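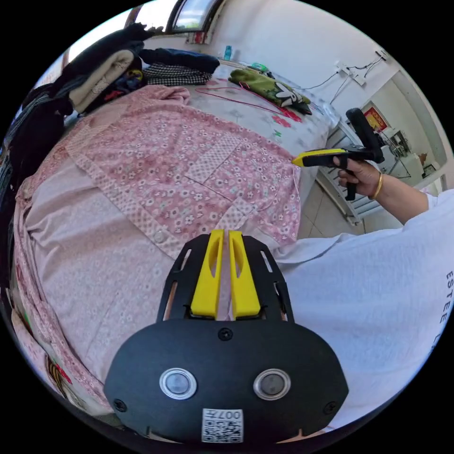
One Zeren gripper over the bed, the other in hand at the right.

3rd November
By Ese Adebisi

Our workshop group has been talking for a while about building a two-arm folding machine, and before buying parts I wanted to see how somebody else had started. Zainab Aliyu has been working on one at home in Edet. She calls the project Zeren. She let me spend a day there at the end of winter, and I have finally typed up my notes.

The arms are not built yet. She began with the hands: a pair of hand-held grippers with yellow fingers, one for each side of the job. You work the cloth with them the way the machine will, and the movements are recorded as you go. The arms come later and learn from the recordings. Most people in our group wanted to do it in the other order, me included.

I had expected a bench. The work is done on a bed, since that is where clothes get folded in most homes, and the clothes are ordinary household ones.

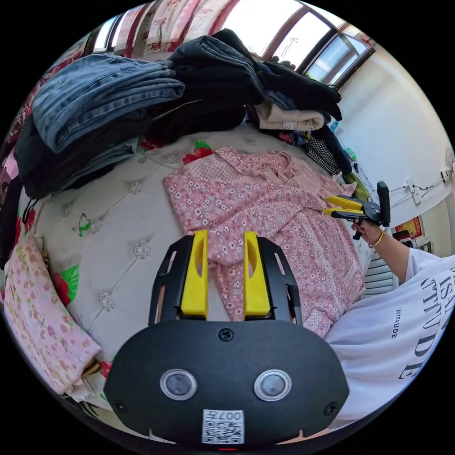

EDET, February

The morning went to shirts. A shirt is laid out flat, folded with the grippers, shaken open and laid out again at a different angle. Zainab keeps a log on paper and copies it to the computer at lunch. On the day I visited she had 1,707 recordings and wanted 2,000 before ordering any motors. Another 158 had been thrown out, mostly for a finger slipping off a hem or a hand moving too fast for the tracking.

I tried it after lunch. The grippers are heavier than they look and my wrist was sore inside twenty minutes. Picking up a single layer of cloth is the hard part. I kept pinching two layers, or cloth and bedspread together. Her advice was to come in low and slide before closing. My folds were poor and we did not keep them.

She fitted the mounting plates herself, and the first set had to be redone when the screw holes did not line up. Spare screws live in a Padex tin on the windowsill of the other room.

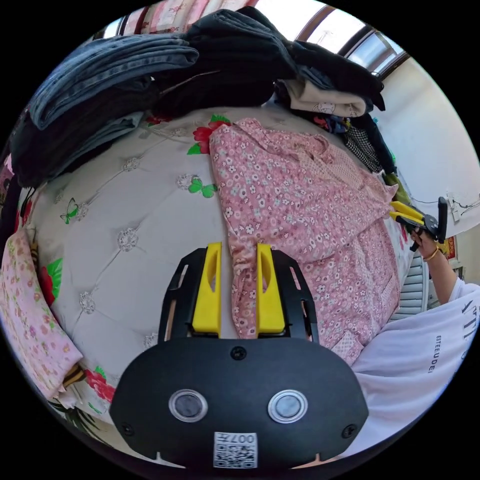

My main question for our own build was how plain the background has to be. We had planned to cover a table in one solid color. Zainab works over whatever is on the bed, and a pink shirt with a small white floral print on a bedspread with flowers and butterflies on it is a hard thing for software to outline. She wants those recordings in the set. She did suggest that we start with something easier, 200 folds of one dark towel on a light sheet, and check that they play back properly before going further.

We still have to settle the arms. Zainab is leaning toward the Sulta kit and has the reach worked out on paper for a double bed. Our table is smaller, so we may get by with shorter arms. I have her parts list and will bring it to the next meeting.

Contact: Ese Adebisi, through the workshop message board | Copyright Ese Adebisi | Back to top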